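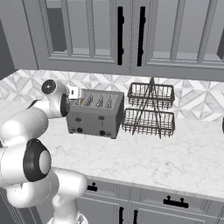
County Court Watch — Community Discussion
Posted in July by Areti Lazaridis

Is anyone else following the Kozma warehouse case?

I sat through most of the preliminary hearing on the Kozma warehouse burglary and wanted to write down what I heard while it's fresh, and maybe get some help from people who know this stuff better than I do. I'm retired, I have the mornings free, and the benches in Department 3 are not as bad as everyone says if you bring a sweater.

So, the short version. The judge held the defendant to answer on the burglary count and on receiving stolen property, but she dropped the conspiracy count. The prosecution says 1,046 boxed power tools went out the back of the building over a long stretch of nights, and that 300 of them turned up in a storage unit rented under the name Ulico. The warehouse manager was on the stand for most of the morning. Very patient man, and I felt for him, because he had to go through the inventory sheets page by page while the defense attorney asked him who had initialed what.

What I don't understand is how the conspiracy count can fall away when everybody in that room seemed to agree one person couldn't have moved all that alone. Can somebody explain?
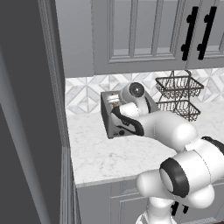

The other thing that stuck with me was the gate log. The alarm company, Hustell, sent a records person, and she said the back gate was opened with a valid code every single time. No forced entry at all. The defense made a lot of that, and I have to say I wrote it down twice.

—

ridgeline_ron
Thank you for doing this, Areti. The paper gave it four sentences.

On the conspiracy thing, they have to show some evidence of an agreement with another person. "He must have had help" is a reasonable thing to think, but if they can't point to a who, or at least to some sign of a plan between two people, a judge can toss it even at this stage. They can sometimes bring it back later if they find more.

—

Chiyo Minami
I was there too, two rows behind you I think (blue scarf?). I came away with a different feeling about the gate log. A valid code doesn't help him much in my book. He worked there for years and he had a code. If anything it narrows the list.

And I'd be a little careful with the 300 number. The detective said 300 boxes were in the unit, but he only matched serial numbers on 135 of them. The rest had the labels peeled off. I'm sure that will come up again.

—

Areti Lazaridis
Chiyo, yes, that was me, please say hello next time! And you're right about the serial numbers. I went back to my notebook and I have "135 matched" squeezed in the margin with an arrow pointing to nothing. My handwriting gets terrible after the lunch break.

I still think the code cuts both ways, though. The manager said people shared them all the time, and that one had been taped up inside the break room cabinet.

—

tomatoes4sale
Sorry, but I have a hard time getting worked up for the defense here. My brother-in-law drives for Emex and they had deliveries delayed for weeks over this. People lost hours. The man had the key to the storage unit on his ring when they picked him up. How much more do you want?

—

ridgeline_ron
I want what the jury's going to want, which is the rest of it. Being held to answer only means there's enough to go to trial. It's a low bar and it's supposed to be. I'm not saying he didn't do it.

—

Chiyo Minami
The key bothers me more than anything, I'll admit. But the lease was signed by somebody else, and the prosecutor went past that awfully fast. I kept waiting for her to circle back and she never did.

tomatoes4sale, I'm sorry about the lost hours. That part doesn't get talked about in court and I wish it did.

—

tomatoes4sale
Appreciate that. He's back to full time now, thank goodness.

—

Areti Lazaridis
Glad to hear it. The arraignment is set for 8:30 in the same department, and I plan to go. I'll post my notes here after, with the margins cleaned up this time. If anybody wants to share a ride from the north side, send me a message — I have room for two, and I leave early on account of the parking.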